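Ticket 2885 – Dishwasher stops mid-cycle, shows drain fault
Product: Mersha under-counter dishwasher
Opened by: office kitchen, Bikham site
Status: Reopened (again)

Monday, 8:40
Machine stops partway through the normal cycle, beeps, and displays the drain symbol. It then sits there with a puddle in the bottom, looking pleased with itself. Power cycling clears the symbol until the next wash.

9:15
Sellgate support replied with the standard checklist. Cleaned the filter. The filter contained a fruit sticker, half a twist tie and something I have decided was rice. Ran a rinse. Same fault.

10:05
Support asked if the drain hose is kinked. Pulled the machine out to look, which took longer than every other step in this log combined. Hose is fine. The floor behind the machine is not fine, but that's a separate ticket.

11:30
Support asked whether the high loop is in place. It was not. Whoever installed this let the hose drop straight to the floor and run along the baseboard to the sink trap. Raised it and clipped it under the counter. Ran the short cycle. It finished! Closed the ticket.

11:52
Reopened the ticket. Normal cycle failed at the same point as before.

1:20
Support wanted to know what we usually wash.

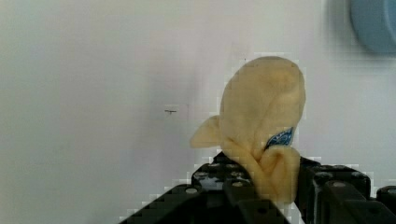
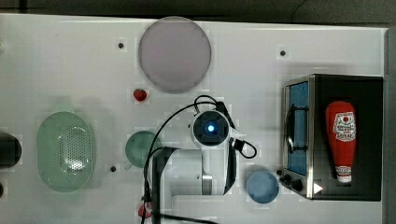 Plate, colander, mug and light-blue cup in the next two:

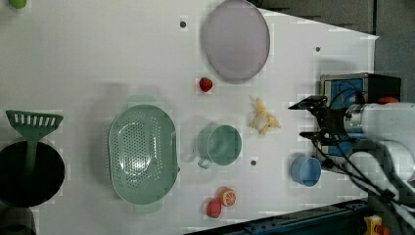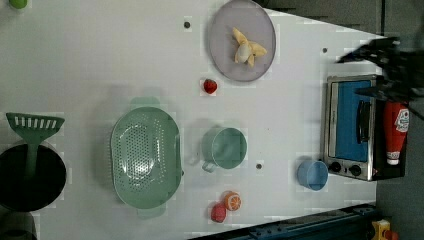 1:45
Support says the load shouldn't matter and would I please check the air gap. We don't have an air gap. Support says in that case to check the disposal knockout plug. We don't have a disposal either. There was a pause of roughly 100 minutes, during which I assume someone turned to a different page.

3:30
New suggestion: measure how much water the pump moves before it gives up. Held the hose over a measuring jug and started a drain. Got 300 ml, then humming. Repeated it 2 times with the same result. The hum is new information, apparently. I had mentioned it in the first message, under the heading "Noises."

3:50
Support now thinks the pump impeller is jammed or cracked – the cover comes off with a quarter turn to the left. Ours came off with a quarter turn and a butter knife. A sliver of glass was wedged beside the impeller. Removed it with tweezers. One blade is chipped.

4:25
Normal cycle completed. Drained properly, no symbol. Support recommends replacing the impeller anyway and says the part ships from Furnance in June. Leaving this open until it arrives. Please do not auto-close it for inactivity like last time.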